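**Carside season 6: is Marciniak leaving for good?** (spoilers up to episode 4)

**heikki_j**

I finished the new episode last night and I am still a little upset. Marciniak gives the keys of the boat house to Sadau, says goodbye to the crew in two sentences, and then we get the dating storyline again as if nothing happened. After 89 episodes with this man I expected more than two sentences.

Does anybody know if he comes back later in the season? Please put a warning if you write something from the preview.

**jolanta.g**

I don't think he is gone. In the opening titles he still has his own picture, and they changed the titles already once this season when the cook left. If he was finished, they would cut him.

I watched it in pieces between other things, so maybe I missed a hint.

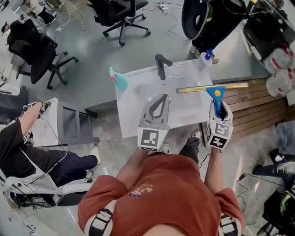 Is the reunion before or after the final episode this year?

After the final, in March, the same as last season.

**remek_adamczyk**

> If he was finished, they would cut him.

I don't agree. In season three the titles showed the old manager for the whole year and she was there for one episode only. The titles prove nothing. Also his goodbye had the slow piano music, and on Carside the slow piano is always final.

What bothers me more is Sadau. She is a good mechanic but she shouted at the new boy for 15 minutes about a rope. Marciniak never did this.

**mebrat_w**

Remek, I must defend her a little. The new boy left the rope where the guests walk, and she had told him before. Marciniak also shouted in the first season, people forget it. He became calm later — or the editors became kinder to him.

For the goodbye I agree with Heikki, it was too short. Plastside gave their captain half an episode, and he was there only two seasons.

**heikki_j**

Plastside is a different case, they had nothing else to show that week :) But yes, I cried at that one and here I felt nothing.

**szymon_p**

Hello, I am new in this thread. I started Carside from the beginning this winter and I keep it on while I do the house.

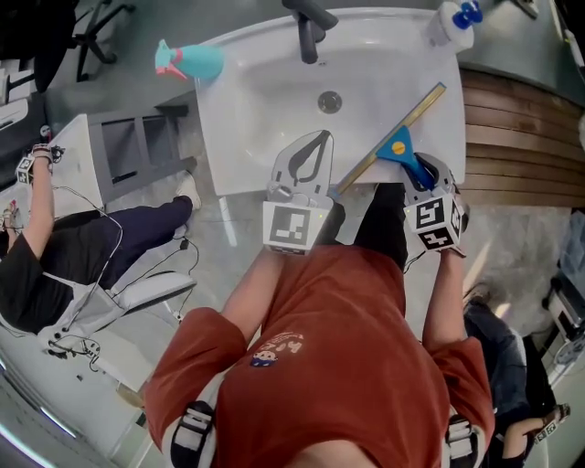
*Bathroom sink, orange T-shirt on*

My question is if I should finish season five before I watch the new ones, or is it possible to jump? I already know who wins the bonus.

**jolanta.g**

Finish it, Szymon. The quarrel between Sadau and the owner starts in the second half, and without it her first day as boss looks strange.

**remek_adamczyk**

You can skip the wedding episodes. Jolanta will tell you differently.

**jolanta.g**

I will! The wedding is where the owner promises her the job. Remek skips half of the show and then complains that nothing is explained.

**mebrat_w**

Small spoiler from the preview, stop reading if you don't want it.

There is a phone call in the next episode, and the voice sounds like Marciniak. They don't show the face. I listened to it several times and I still can't say for sure.

**heikki_j**

Thank you for the warning, I read it anyway. I will write again when I have seen the episode.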